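Learning to write letters again

I have been meaning to write this one since January, when a proper letter came through my door, with a stamp and everything, and I stood in the hall in my coat reading it before I'd even put the shopping down. It was from my old friend Upendo Bakilana, who moved to Weltholm the year before last and who has never got on with phones. Four sides, both margins used, and a bit squeezed in along the top about the neighbour's geese. I read it again over my tea and then once more in bed, and I can't remember the last time I did that with an email!

So of course I had to write back, and that was where the trouble started. I sat down with a pad and a biro at half past seven in the evening and managed "Dear Upendo, thank you for your lovely letter" and then nothing at all for a good long while. My hand ached by the end of the first page. My handwriting, which my mother used to show off to visitors, had gone to something like knitting. I crossed out so much that I had to begin again, and the second go was stiff and polite and didn't sound like me in the least.

What has changed since then

I've sent 7 letters now (I keep a list in the back of my diary, with the date and what I told them, so I don't give anyone the story of the boiler twice). They have got easier, and a good deal longer. The last one to Upendo came to 705 words, which I only know because my nephew was staying and insisted on counting while he waited for his toast.

The biggest help has been giving up on news. I used to think a letter had to have news in it, and my life is short of news, so I'd put off writing until something happened. Upendo's letters hardly have any. She'll spend a whole page on the walk to the post office, or a soup that went wrong, and I'd sooner have that than any amount of who has changed jobs. Now I start with whatever is in front of me or whatever I was cross about at breakfast, and off it goes.

Pens and paper

I was given a fountain pen for my fiftieth and had been too frightened of it to use it. It is lovely once it gets going, though it sulks if I leave it for a week. For paper I went to Atanasov, the little stationer's in Briketport by the bus station, and came home with a cream pad that was far too dear and a cheap lined one for rough goes. The cheap one is nicer to write on, I'm sorry to say. The cream one comes out for condolences and birthdays.

Where I sit

I tried the kitchen table first, but somebody always wants feeding. A desk with a bit of clear wood to lean on suits me far better, and I do like something green at one end to look at when I'm stuck for a word.
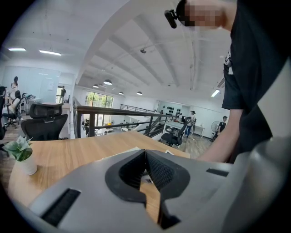
Who to write to

People ask me this as though it were the hard part, and perhaps it is if you're shy. I began with Upendo, then my aunt, then a woman I used to share an office with who I'd been meaning to ring for years. She wrote back within the week, three pages in green ink, and told me her daughter is expecting. My aunt has not replied but she did telephone to say the letter arrived and that my sevens look like ones.

If you'd like to have a go, do start with a postcard, as it fills up before you can get nervous. And if anyone knows how to get blue-black ink out of a linen cushion cover, please leave me a comment underneath. I've tried milk.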